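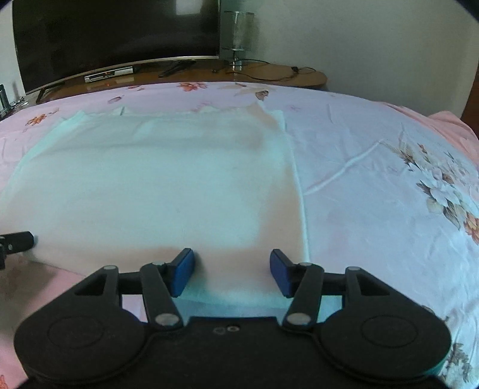 Cloth folding was the first item, carried over from the December meeting. The hand-held gripper set now stands at 282 demonstrations, all done on beds and tables in people's homes. Gerardo Agbayani went through how the fold is started. The pads are brought in just above the near edge of the cloth with a gap between them, and the operator is asked to pause there before closing. A white cloth on a pink floral sheet gives the edge finder little trouble, and the group agreed that this pairing should stay in the training split. Pale cloth on pale bedding is still the weak spot and needs more sessions.

Minutes of the previous meeting were accepted with one correction. The pad spacing in item 3 should have been given for the open position.

2. Results on the Drusalari policy

The policy trained on the full set was run on the bench arm for 65 trials. It finished the first fold in 48 of them. Most of the failures came from picking up the sheet together with the cloth. In the remainder the pads closed short of the edge and came up with nothing. Gerardo pointed out that the sheet pickups were nearly all on soft mattresses, where the surface gives way when the pads press down. On a hard table the same policy did not make this mistake.

There was a long discussion of whether to add a force reading at the pads. The Clamano side would like one. Gerardo thinks the approach height can be fixed in the data first, by asking operators to come in flatter and stop higher. It was agreed to try the data fix before changing any hardware.

Action: Gerardo to write new operator instructions on approach height and send them round for comment.

3. Labels

The Catacutan labeling tool marks the start of a fold at the moment the pads close. Two labelers had been marking it at the moment the cloth leaves the bed. The two habits give different episode lengths, and the difference shows up in the training loss. It was agreed that pad closure is the start. Episodes labeled the other way will be redone.

A question was raised about clips where the operator lets go and tries again. For now these are kept, with the retry flagged. They will be left out of the success rate but not out of training.

Action: labeling group to redo the affected episodes before the next training run.

4. Background objects

Brinetti asked whether the furniture and electronics behind the bed should be masked. A test with masking on 20 held-out episodes made no difference to where the policy chose to grasp. No masking for the time being. To be looked at again if the set grows to include living rooms.

5. Finger pads

The blue pads wear at the inner corners. Spare pairs are in the second drawer of the tool cabinet. Operators should write the change in the session log, as grip on thin cloth is different with a new pair.

6. Any other business

The write-up will report first folds only. Second folds are too few to say anything about. The draft methods section is in the shared folder and comments should go in the margin, not in a separate file.

Next meeting: same room, after the new instructions have been tried in at least one home.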